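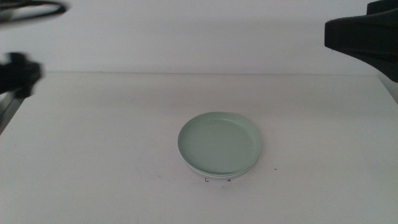
本页最后修改：10月，16:40

新闻稿｜可即时发布

Urkby 早饭铺要在 Clornport 开第3家店了，早上五点半开门，卖到豆浆卖完为止

（Clornport 讯）大家好，我是 Urkby 的店主，也是这篇新闻稿的作者。本来应该请人写得正式一点的，朋友还发来一份模板，开头是“近日，某某品牌隆重宣布”，我对着它坐了一个晚上，一个字都接不下去，干脆还是照平时说话的样子写吧。各位编辑老师要是觉得太啰嗦，随便删，店名和地址别写错就行！

先讲正事。Urkby 的第3家店十月在 Clornport 老码头后面的那条斜坡路上开门，从渡轮口出来往上走，看见修伞铺左转，闻到豆子味就到了。门面不宽，里面倒是挺深的，前半截坐人，后半截磨豆子、蒸包子、炸油条。卖的东西跟前两家一样：咸豆浆、甜豆浆、淡豆浆、油条、烧饼、粢饭团、萝卜丝饼，还有一样只在 Clornport 卖的海苔咸浆，后面再讲。

营业时间是早上五点半到上午十一点。中午不开，晚上也不开。每次开新店都有人问我能不能加个夜宵，我真的很想答应，可是豆子要泡，人要睡觉，加了夜宵早饭就不会好吃。所以还是只做早饭，请大家体谅。

为什么是 Clornport

这个问题家里人问得最多。前两家店都在 Astgate，一家在批发市场边上，一家在医院对面，离得近，我骑车两头跑，哪边缺葱了就从另一边带一把过去。Clornport 要坐车再换渡轮，葱是带不过去了。

我第一次去 Clornport 是去看一台旧石磨。卖家是开豆腐坊的老人家，做不动了，想把磨子让给还会用的人。那天我坐头班渡轮，到的时候天还没亮，码头上已经全是人，卸鱼的，等船的，下夜班的，还有背着书包要去对岸上学的孩子。我饿得不行，想找口热的，从渡轮口一直走到坡顶，只找到一台卖咖啡的机器和一家还没拉开卷帘门的面馆。后来我在豆腐坊里喝了一碗老人家自己煮的豆浆，什么都没加，烫嘴，豆子的味道很厚。喝完我就跟他说，磨子我要了，铺面您租不租？

铺面就是这么来的。听起来很冲动，事实上从那碗豆浆到签合同中间隔了大半年，我来来回回看了很多趟，早上看，下雨天看，台风刚过的时候也看。斜坡路下雨会不会倒灌（不会，水都往码头跑了），冬天北风会不会直接吹进门（会，所以门口加了一道厚帘子），渡轮停航的日子还有没有人（有，而且那种日子大家更想坐下来喝点热的）。

再说说 Ashour。Ashour 是我们合作的豆子农场，在内陆的坡地上，种的是一种粒子偏小、皮很薄的黄豆。第一次拿到样品时我还嫌弃它小，泡开以后磨出来的浆颜色偏深，我以为放坏了，差点倒掉。煮开一尝，甜的，那种甜在后面，要等咽下去才上来。从那以后三家店就都定了 Ashour 的豆子。今年雨水多，收得比往年晚，新豆会在开店以后才陆续送到，所以刚开门那阵子喝到的还是陈豆。陈豆的浆要稍微淡一点，我们会少加点水来补，嘴刁的老客人大概喝得出差别，欢迎来跟我讲。

两千多张小纸条

开店之前我做了一件有点笨的事。我在 Astgate 两家店的收银台边上各放了一个饼干罐，旁边摆着纸和铅笔，写着“你早饭想吃什么”。原来以为放一个月能收到几十张就不错了，结果放了整个夏天，拿回家一数，2,237张。

我真的一张一张看完了！坐在厨房地上看的，看得腰都直不起来。有人写“油条再老一点”，有人写“油条不要那么老”，这两种意见的人数差不多，所以油条以后可以在点单的时候讲，老的嫩的都行，多等一会儿就好。有人写想吃火锅。有人写“我妈做的那种葱油饼”，可是没留名字，我也没法去问他妈妈。有小朋友画了一只包子，包子有脚。还有一位写了满满一页，讲他小时候跟外公去喝豆浆，外公总把自己那根油条掰一半给他，最后一句是“所以请把油条做长一点”。我看完去跟炸油条的师傅商量，现在新店的油条拉得比老店的长，锅都换了一口。

纸条里提得最多的，是希望有地方能坐着慢慢吃。这一条我反省了很久。Astgate 批发市场那家店是站着吃的，大家赶时间，三两口喝完就走，我一直以为早饭就应该是这样。原来很多人是没得选。所以 Clornport 店里靠墙做了一排长凳，窗边也有高一点的台子，适合一个人来、不想跟人讲话的早晨（我懂的）。老人家可以坐久一点，没有人会来催。孩子写作业也可以，不过请把豆浆放远一点。

还有一批纸条是讲碗和盘的，这倒是我没想到的。有客人说用一次性碗喝咸豆浆，喝到后面总有一股纸味；也有人说烧饼装在塑料袋里，走到公车站就软了。新店堂食一律用瓷碗，喝完放在回收架上就好。烧饼和萝卜丝饼装盘，盘子要浅一点的，边也要低，饼搁上去底下不容易捂出水汽，拿起来也顺手。颜色我跟店里的人吵了好几天，有人要白的，有人要蓝边的，我私心喜欢浅薄荷绿，烧饼的焦黄色放上去特别好看。最后谁赢了，你们来了就知道。

海苔咸浆是怎么来的

咸豆浆我们做了很多年，碗底放虾皮、榨菜末、葱花、酱油和醋，滚烫的浆冲下去，结成一朵一朵的，最后撒油条段。到 Clornport 以后我想放一点本地的东西，就去码头边问卖干货的摊子，他们给我抓了一把晒干的海苔，黑乎乎的，样子不起眼，揉碎以后满手都是海的味道。

第一次试做很失败。海苔放在碗底，浆一冲全部浮上来，像下雨天的水塘，吃起来又腥。第二次改成最后撒，香是香，可是粘上颚，喝一口要用舌头顶半天。后来还是卖干货的大姐教我先在干锅里烘一烘，烘到边上卷起来，再跟一点芝麻一起搓碎。照做以后味道一下子就对了，有点像烤过的坚果，跟醋特别合。虾皮我就减掉了，不然太咸。

这碗海苔咸浆只在 Clornport 卖，Astgate 的两家不会有。已经有老客人来抗议了，我的回答是：坐渡轮来嘛，早班船上看日出很舒服的！（晕船的朋友先别喝甜浆，上岸再喝。）

在家也想试的话，做法我直接写在这里，没什么秘密。海苔烘干搓碎，跟炒过的白芝麻混在一起；碗底放切得很细的榨菜、葱花、半勺酱油、一勺米醋；豆浆一定要煮到大滚，煮的时候会先冒假泡，看起来像开了，千万别关火，转小火再煮一会儿，煮透了才能喝。然后从高一点的地方冲下去，别搅，等它自己慢慢结花。最后撒海苔芝麻，滴一点辣油。买来的豆浆太稀的话结不出花，这不怪你，换一个浓一点的牌子再试试。

早饭卡

接下来是要花钱的部分，我尽量讲清楚一点。

为了庆祝开张，Urkby 推出一张早饭卡，售价488元，在三家店都能用，每天可以换一份基本早饭：一碗豆浆（咸、甜、淡任选），加一根油条或者一个烧饼。用满一个季度为止，从第一次刷卡那天算起，想什么时候开始都可以。

卡只做100张。有人劝我多做一点，说这样现金来得快。可是我算过后厨的力气，磨子就一台，一个早上能磨多少浆是固定的，卡卖多了，排队的散客就要喝不到了，那些赶船的人最需要这一碗，我不愿意让他们空着手走。

几个常被问到的地方我一并讲了。卡不记名，可以借给家人朋友用，一天还是换一份。今天没来，那一份就过去了，不能攒到明天换两份。海苔咸浆也可以用卡换，不补差价。粢饭团不行，糯米实在太贵了，对不起。卡丢了我没有办法补，请像爱护钥匙一样爱护它。要是买了以后发现自己根本起不来（真的有这样的人，我弟弟就是），没刷过的卡可以拿回来全额退，刷过的就请转给早起的朋友吧。

购买只在 Clornport 店的柜台，没有网上的渠道，看到有人在网上卖，请不要买。

关于那台石磨

讲完钱讲点我喜欢的。豆腐坊留下来的那台石磨，现在就放在新店后半截靠窗的位置，从座位上可以看到它转。磨盘送去重新凿过齿，凿齿的石匠不好找，现在会做的人少，我在 Astgate 问了一圈，最后是修路的工人介绍的。新齿刚凿好的时候磨出来的浆有石粉，要用废豆子空磨好几天，磨到水清了才能正式用。那几天店里全是湿豆渣，我们吃了豆渣饼、豆渣炒青菜、豆渣丸子，吃到后来看见黄色的东西都有点怕。

不过石磨磨的浆跟机器打的真的不一样，它转得慢，豆子不会被打热，生豆味少很多。缺点也很明显：慢，重，洗起来要两个人抬。忙的时候我们还是会用电动磨浆机顶上，这一点我不想瞒着大家。店里淡豆浆用的全是石磨浆，因为什么都不加的时候差别最大，咸浆和甜浆就看当天的情况。

豆渣以后也不会浪费。每天收摊以后，剩下的豆渣用袋子装好放在门口的木箱里，谁要谁拿，养鸡的、种菜的、想回家做丸子的都可以。天热的时候请尽早拿走，酸得很快。

开张那天怎么来

开张当天不剪彩，也没有舞狮，邻居里有刚下夜班要睡觉的，太早敲锣打鼓会被骂。五点半拉门，第一锅浆差不多那时候刚好煮透，来了就有得喝。排队请沿着坡的内侧站，外侧要留给推鱼车的人，他们下坡刹不住，很危险。

坐渡轮来的，出了闸口一路上坡，穿一双好走的鞋。开车来的，坡上不能停，请停在码头的公共停车场再走上来。坐轮椅或者推婴儿车的朋友，从坡顶那一侧过来会平很多，店门口没有台阶，门帘重，喊一声我们就来掀。

对花生过敏的朋友请注意，甜烧饼的馅里有花生碎，跟别的烧饼用同一个炉子烤。榨菜和虾皮都可以不放，点单的时候说就行。自己带保温壶来装豆浆很欢迎，请先在家里洗干净，壶口太窄的我们用漏斗，会慢一点点。

还有一件事要先道个歉：刚开门的那段时间手脚一定会乱。炸油条的师傅是从 Astgate 调过来的，手艺没问题，可是新锅新灶，火候还在摸。包烧饼的两位是在 Clornport 本地请的，学得很快，就是一紧张芝麻会撒得到处都是。碰到油条歪了、烧饼没封好口的，拿来换，我们自己吃掉。

关于 Urkby

Urkby 是一家只做早饭的铺子，从 Astgate 批发市场门口的一辆推车开始，先有了市场边上的店，后来又开到医院对面。豆浆每天现磨，当天卖完，不过夜。长期使用 Ashour 农场的黄豆。店里没有会员等级，也没有背景音乐，有一台收音机，早上放天气和船班。

给媒体朋友

想来采访或者拍照的，请避开六点半到八点，那段时间我连自己的水杯都找不到。九点以后来最好，客人少一点，光线也会从坡那边照进来。拍客人之前请先问一声。想试吃不用打招呼，跟大家一起排队就好，豆浆我请。

需要店面照片、菜单文字或者纸条原件（画了脚的包子那张我会借，但是要还），请直接到 Clornport 店或者 Astgate 的任何一家店留话给店主，下午我会一个一个回电话。三点到四点我在睡午觉，那一个小时请不要打。

（完）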